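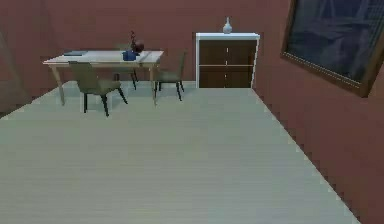 Rendering of a dining table with a pale wooden top, with chairs, against reddish-brown walls.

Visit report: Kulik table line, Brodelis works
9/11/25

The Brodelis works makes solid wood tables and chairs for the contract and home markets. The tour covered the lumber yard, the kilns, the machining hall and the finishing line. Assembly was closed for a conveyor change.

Lumber arrives rough sawn and is stacked on stickers under an open roof. Moisture is read at the yard gate with a pin meter and again before loading. The kilns run on steam from a boiler fired with shop offcuts. A full charge takes 11 days, including a conditioning step at the end to even out the moisture between shell and core. Boards that fail the prong test go back in.

In the machining hall, boards are ripped, graded by color and edge glued into panels. Gluing is done on a Gasser rotary clamp, which is older than most of the plant but holds pressure well. Panels rest overnight before planing. The standard top is cut to 1760 mm and its underside is beveled so the edge looks thinner than it is. Legs are turned or tapered on a separate cell with a daily output of 200 pieces.

Finishing is water based throughout. Zosturus supplies the lacquer in 200-liter drums, and the changeover from solvent products was completed in March. Grain raising was the main problem at first. The plant now wets the tops, dries them and sands once more before the first coat. Sample boards at the end of the line showed an even matte surface, with slight variation on end grain.

Dust extraction was good in the hall and weak at the sanding benches. A second fan is on order. Noise near the rip saw made the guide hard to follow, and headsets would help on future tours. Questions on kiln energy use were taken down for a written reply.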